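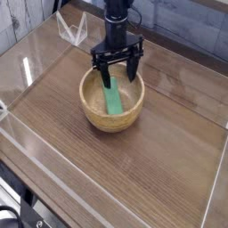
The Kellham County Board has approved a plan to build 12 solar farms and 2 battery storage sites on county-owned land, with construction expected to begin in March.

Under the plan, the county will lease the land to Prastar Energy, which will pay for construction and sell the power to the regional grid. The sites will have a combined capacity of 200 megawatts. The largest is planned for former grazing land north of Ochoa, next to an existing transmission line.

The lease requires the company to keep all equipment at least 80 feet from neighboring homes and to plant native grasses between the rows of panels. It must also set aside money for removing the panels when the lease ends.

Several residents of Stundavby asked the board to delay its vote until a drainage study was finished. The board declined but directed county staff to publish the study before any building permits are issued in that township.

Lease payments will go to the county's road and bridge fund. Permit applications for the first sites are under review by the county planning office.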